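La mesa de roble, por fin despejada

Galería – enero de 2022

Pues sí, otra galería de casa. Llevaba desde las fiestas con la mesa larga convertida en almacén: papeles, cajas, cargadores, un rollo de cinta que ya no pegaba y el catálogo de Tredis que nunca abro. El lunes me levanté con ganas, lo saqué todo y volví a colocar solo lo que me gusta ver cuando desayuno. Me llevó casi toda la mañana (con dos cafés por medio, eso también).

La mesa es de roble claro y mide 185 centímetros de largo. La compré en Prudilden cuando todavía hacían rebajas de verdad y la tengo pegada a la pared blanca, que así queda sitio para pasar por el otro lado. Le doy aceite dos veces al año, la próxima en marzo, y siempre en el sentido de la veta. Si alguien busca la misma, la referencia del catálogo era la 3666, aunque no sé si la siguen trabajando.

Mi única norma esta vez: lo alto y lo delicado, contra la pared. Lo que se come, en el centro, a mano de todo el mundo. Parece una tontería pero antes tenía la fruta en la encimera, detrás de la tostadora, y se me olvidaba que existía. ¡La de plátanos que he tirado!
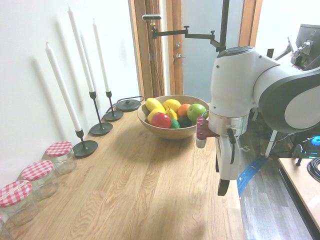

Por mensaje me dicen que los tarros con tapa de cuadritos están muy bien para guardar botones o galletas, pero que si están cerca de unas velas conviene apartarlos antes de encenderlas, sobre todo si las tapas llevan cordel. Anotado queda. Yo las enciendo poco, alguna noche de invierno, y me llevo los candelabros a la otra punta.

Los candelabros negros son de Brula y me encantan porque son finísimos y tienen una base ancha y plana. Las velas, blancas y largas, de las de toda la vida. Una se me tuerce siempre un poco – le he puesto ya una tirita de papel en la base y ni por esas. Por la mañana dan unas sombras muy largas en la pared y eso no lo cambio por ningún cuadro.

Los tarros de cuadros rojos y blancos costaron 19 euros el lote, en la tienda Dvorak. Los quería para legumbres, luego para mermelada, y de momento no me decido. Se admiten ideas, menos la de las lucecitas dentro, que ya la probé y parecía el escaparate de una feria.

El frutero es un cuenco redondo de madera marrón clara, sin más. Me gusta mezclar colores: limones amarillos, una manzana roja, otra verde, una pera, el aguacate que siempre está duro cuando lo necesitas. Los cítricos me aguantan hasta 2 semanas si no se tocan mucho entre ellos. Con el aguacate es otra historia, hay que mirarlo cada día y, en cuanto cede un poco, ¡tostada!

Queda pendiente el asunto de los cables, que me trae de cabeza. He visto una canaleta en Tredis (al final va a resultar útil el catálogo) y un pasacables adhesivo más barato, pero no quiero pegar nada a la pared recién pintada. Si encuentro algo que se pueda quitar sin dejar marca, lo subo en la próxima galería junto con el aparador, que está todavía lleno de manteles.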